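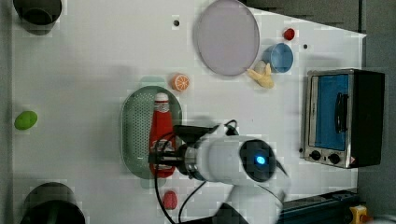 Most of what gets sold as a "safe cell" for small robot arms is a stop button and a hopeful sentence in the manual. We sell the Hollell Bench Guard Kit, and we would like you to know what it does before you spend 875 pounds on it. An arm that can close its gripper round a ketchup bottle lying in a colander can close it round a finger in much the same way, and the fact that the bottle is a toy doesn't alter the sums. Look too at how much sits within reach on an ordinary practice table: a plate, a cup, a toaster oven with a glass door. A risk assessment that covers "the robot" and leaves out the oven door has been done by someone at a desk.

What you get

Stop button with fixing bracket
Safety relay in a steel box
Floor mat, 56 cm deep
Reach template, printed on clear film
Blank assessment forms
Cable clips and ties

What it won't do

It won't make your setup compliant. No box of parts can. ISO 12100 is about judging the risk of the whole machine, and that includes whatever the gripper is holding. A gentle arm holding a knife is not gentle. Be wary of any seller who puts the word "collaborative" next to a tick mark and leaves it there.

It won't tidy your cables either. Loops hanging off a wrist are the fault we see most on site visits, and the clips only help if somebody fits them.

Fitting

Put the stop where a person can hit it without leaning over the table. Lay the template flat, mark the full reach with the gripper open, then mark it again with your longest object held. Use the second line. Test the stop at working speed with a load in the gripper, and write the result down. Repeat after any change of tool, including the small ones.

Figures

Relay response in our own tests at the Dutotia workshop was 207 milliseconds, mat to power cut. The arm's stopping time comes on top of that and you must measure it yourself. The mat is rated for 3000 steps a year in the maker's sheet. We think that is low for a busy lab and would replace it early.

Fits MacPherson and Fomen benches. Other tables need drilling. Technical questions to Chaminda Khondokar at Hollell.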